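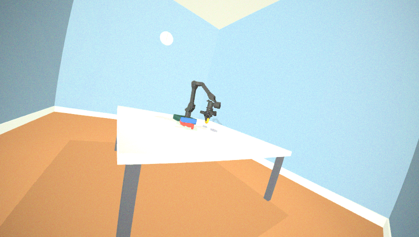 Chapter 14
Household and Shop-Floor Chores

14.1 What counts as a chore

Earlier chapters treated single motions: reach, grasp, lift, place. A chore is a chain of such motions with a goal that a person would recognize, such as a cleared table or a sorted bin. The chain may be short. Clearing three blocks from a tabletop needs few moves, and each is simple when taken alone. The difficulty lies in the links between them. A grasp that is slightly off center gives a tilted block, and a tilted block is harder to set down flat.

In this chapter a machine is said to do a chore when it meets two conditions. It must finish the chain without help, and it must do so again when the objects start in new positions. A machine that meets only the first condition repeats a program. Many shop-floor tasks ask for no more than this, and such machines have served them well for decades.

14.2 The gap between trials and use

Most methods are first tested in simulation. Trials are cheap there, nothing breaks, and the position of every object is known exactly. Results from simulation should be read with these facts in mind.

The Carroll trials, used throughout this chapter, show the usual pattern. Afonso Calado ran a block-clearing task 618 times in simulation and 260 times on a physical bench at the Kastberg workshop, using the same arm model and the same control program. Failures in simulation came mostly from poor choice of order: the program reached for a block while another stood in the way. Failures on the bench were more varied. Blocks slipped, fingers touched the table early, and the vision system lost the edge of a block under glare. Section 14.4 gives the full breakdown by cause.

Failure rates must also be read per chore, not per motion. Let p be the chance that one motion succeeds, and suppose that motions are independent. A chore of n motions then succeeds with chance p to the power n. For p = 0.98 and n = 14, the result is close to 0.75. One chore in four fails, although each motion looks reliable.

14.3 Where matters stand

Shop-floor chores with fixed parts and fixed lighting are largely within reach. Household chores are not, except in narrow cases. Floors can be swept by machine; a kitchen counter with mixed contents remains an open problem. The Stemau task list, given in Table 14.2, ranks common chores by the number of object types involved and by the cost of an error.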